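I have been putting off writing about the room, mostly from not knowing where to start. We moved in with 32 boxes and a borrowed hand truck, and for the first stretch Dong-hyun Ha and I just worked around whatever was in the way. Most of it has found a spot by now.

The wall is what sold me on the place. It is long and white, with a ledge running the length of it at mid-height. Viorica Ionescu wanted to fill the ledge with binders. I asked her to leave it clear until September, and so far she has.

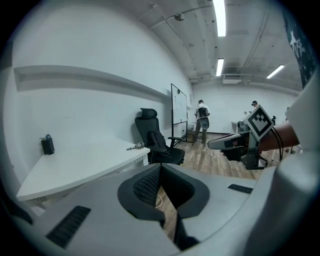 The long wall and its ledge, on the left.

The floor is wood-look plank in grays and browns. It hides dust well and shows crumbs. I bought felt pads for the table legs and used six of them.

Chairs were harder. I wanted to spend up to 100 dollars on each and ended up with black office chairs with mesh backs, secondhand. They roll fine on the planks. The backs have turned into coat racks and bag hooks, so I should put up some real hooks near the door. I looked at a set from Rillari but the screws were sold separately. 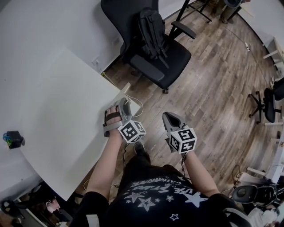

White table, black chairs, and the cable I keep meaning to tape down.

Cables are the next job. The outlet behind the table is low on the wall, so the power cord runs over the floor and back up to the corner of the table. A flat cover would take care of it. Dong-hyun thinks we should turn the table instead. We tried that on paper and lost the walkway.
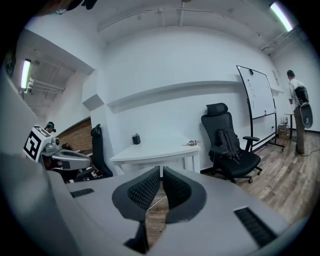
Last updated: 30/08/2025

The whiteboard is on wheels and lives against the wall to the right of the table. The old marker doesn't come off with a dry cloth, and I still need to try the spray. I would like it closer to the chairs, but then it blocks part of the ledge.

Still on my list: hooks, a cable cover, and a second power strip.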